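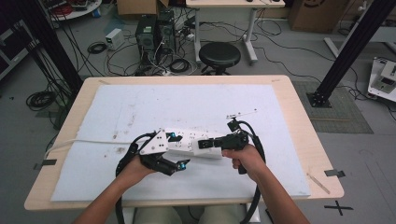
Valentin Pons wrote back after the open day that the part he would pay for again was the hour when guests could ask whatever they liked. His full comments went to the Planora office on Monday, and the points that touch on spending are answered in this report.

Progress report to Planora: open day at the Ustham workshop

1. Attendance
We sent out 61 invitations and 44 people came. Of those, 22 stayed for the afternoon session on hand-held grippers. The Drendoda group arrived late and missed the welcome talk, so Maxence Leclerc repeated it for them before lunch.

2. Hand-held grippers
Guests heard how a person can carry out a task with a gripper in the hand, and how the recording is used later to train an arm. Most questions were about wear on the finger pads and how often they need replacing. We don't have a good answer yet — the pads have been changed on no fixed schedule, and we will start keeping a log in March.

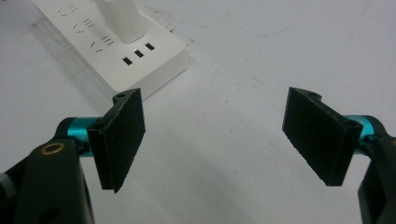 3. Work at the table
The bench demonstration was done seated, with the equipment on a white foam board laid over a wooden table. Several guests asked about weight and whether an operator's wrists get tired. Maxence took these questions and has added a section on rest breaks to the operator notes. Two guests from Tseng asked for a copy, and we would like your approval before sending it.

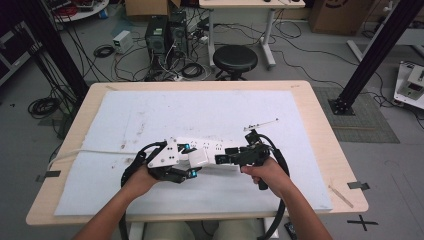

4. Spending
The day came in under budget. Catering was the largest item, and the printed handouts cost more than planned after a second run. We ask to move the remaining money to spare cables and finger pads.

5. Next steps
The next visit is for the 2 partner schools, with smaller groups and a longer question period. We still need a decision from you on travel costs for the Drendoda group.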